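Chapter 6
Small Stock: Counting, Storing and Reordering

After working through this chapter you should be able to explain what is meant by small stock, set a reorder level for a low-cost item, carry out a simple stock count, and decide when an item is too cheap to be worth recording.

Most of the money a business spends on goods goes on a short list of items. The rest of the list is long and cheap: envelopes, labels, fuses, screws, paper clips, tape. Accountants often call these consumables. In this book we call them small stock. 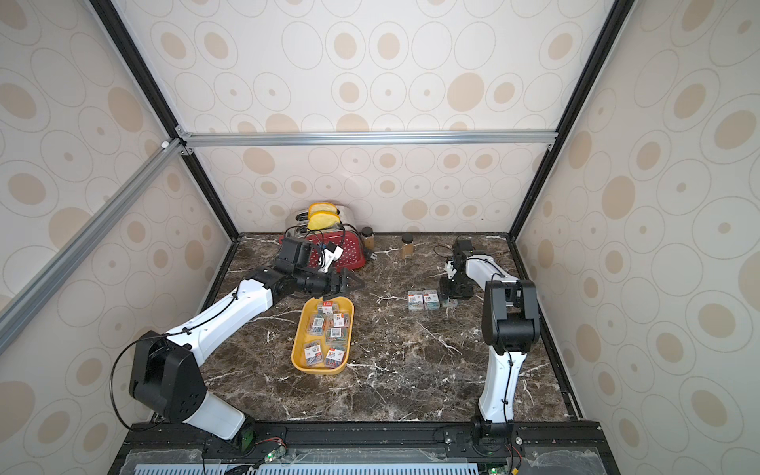
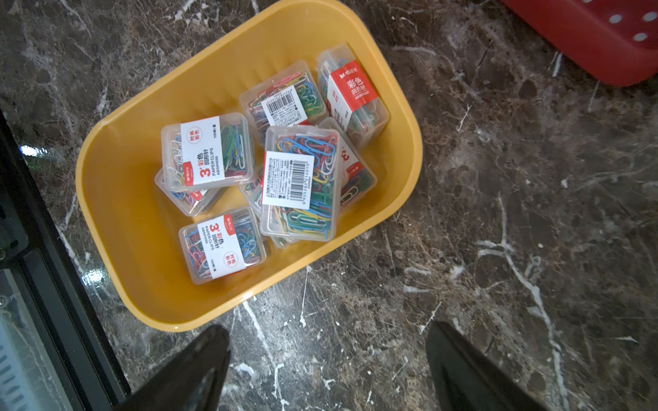
Small stock causes trouble out of proportion to its price. A missing box of labels can hold up an afternoon's deliveries, and a cupboard filled with ten years' supply of staples takes up room that was wanted for something else. The cost of the item tells you very little about the cost of running out of it.

Consider the case of Sönmez, a firm that repairs and resells office furniture. When Nevzat Ağca took over the stores in December, the stock book listed 2,489 separate lines. He found that 95 of them made up most of the yearly spending. Many of the others had not been ordered for years, and several were entered twice under different names. Adhesive tape appeared under A in one part of the book and under T in another, with a different quantity against each.

Ağca's first step was to divide the list into 3 classes. Class A held the costly items, which were counted every week. Class B held items of middling cost, counted once a month. Class C held the small stock. For Class C he gave up keeping a running balance and used the two-bin method instead, which is described in Section 6.2. Staff took what they needed from the front bin, and when it was empty they moved the back bin forward and handed a card to the stores.

The method has a weakness. It depends on people handing in the card. At Sönmez the cards for packing tape went missing so often that tape was moved up to Class B, where it stayed.

Setting the reorder level

The reorder level is the quantity at which a new order should be placed. It must cover normal use during the time the supplier takes to deliver, with something added for safety. Written out:

Reorder level = (daily use × delivery time in days) + safety stock

Suppose a workshop uses 3 boxes of screws a day and its supplier, Irum, delivers in 6 days. Use during the delivery time is 18 boxes. If the workshop keeps a safety stock of 6 boxes, the reorder level is 24.

Note that the price of the screws does not appear in the formula. Price matters when we decide how much to order at a time, and that question is left to Chapter 7.

Units of count

Before any count begins, the unit must be agreed. Imre Kun, who trained stores clerks at Ument, asked new clerks to count the same shelf separately and then compare their sheets. One would write down boxes, another packs – and a third would open a box and start counting single pieces. All of the sheets could be correct, and none of them could be added together.

For small stock the unit should normally be the smallest sealed package. Opened packages are left out of the count and treated as already used.

Key terms: consumable, reorder level, safety stock, two-bin method, unit of count.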